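Nisorstead Cell Guide, Section 4: Clearing a Failed Ring Pick

Good news first: most failed picks on the Grovetti arm clear in a few minutes, and you'll learn heaps about your set-up along the way! Run these steps in the Adeyemi simulator before you try them on the real cell.

1. Press Pause and wait for fault code 12 to show in the log.
2. Open the wrist view and find the fingers. In a typical misplaced pick, part of the gripper is inside the ring's opening and part is outside it.
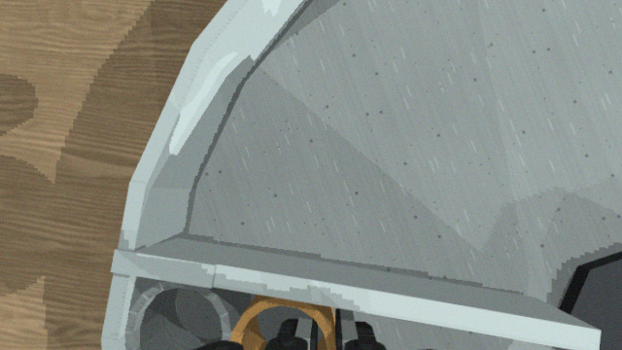 Can I just close the fingers harder on the ring?
Leave the force setting where it is, because extra force can tip the ring and hide the real fault, which is nearly always a position offset.

3. Choose Lift Clear. The arm rises straight up at its slowest speed.

CAUTION: On the real cell, keep hands out of the bins until the arm is parked and the stop button is locked in. Pause does not cut power to the joints.

4. Jog the arm over to the box and check that the gripper still points straight down.
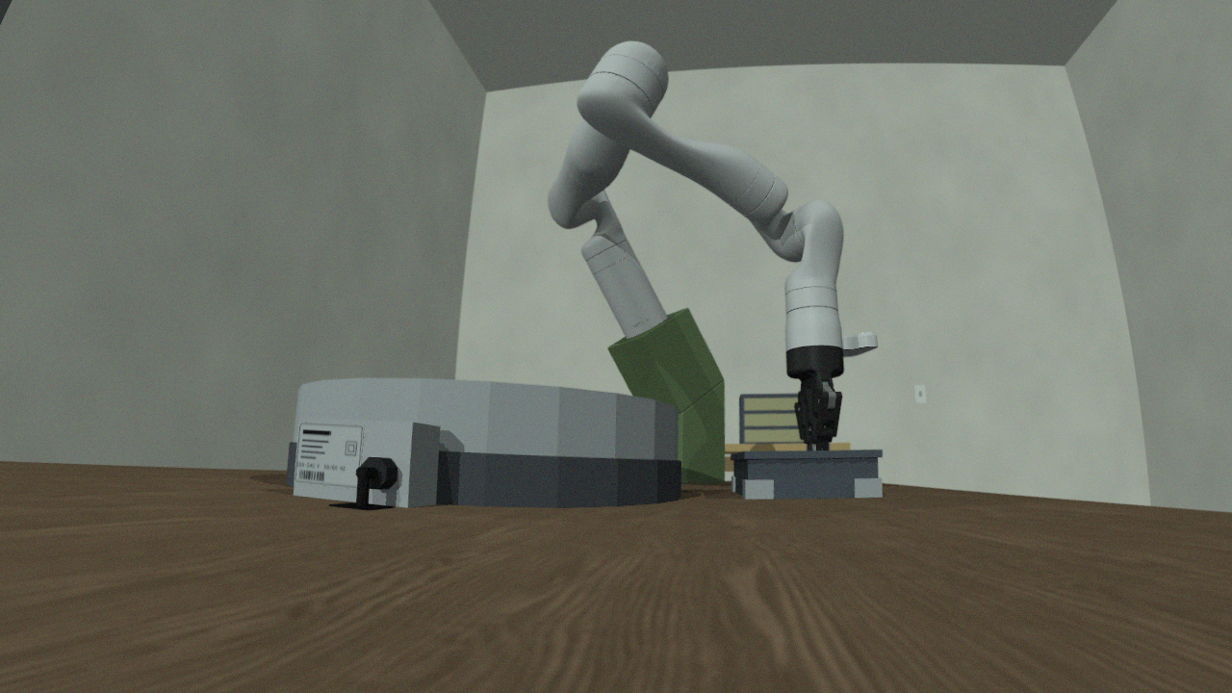
5. If the wrist has drifted, run Level Wrist, then read the height value on the Curcombe panel. It should read 2,000. A reading of 1,760 means the old tool length has been loaded, and every pick will go wrong until you change it back.
6. Reload the tool file and move to the ring bin at low speed.
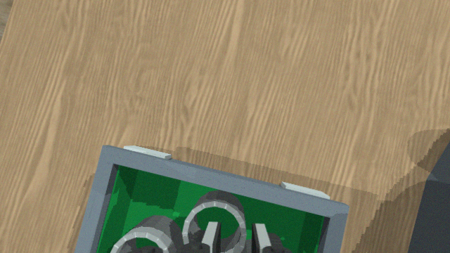

7. Step down 2 mm at a time, watching both fingertips as you go. Stop as soon as either one touches a rim.
8. Save the new offset and press Resume.

Note: If code 12 comes back, save the log before you restart. It's full of useful colour on what the arm was trying to do, and support will ask for it.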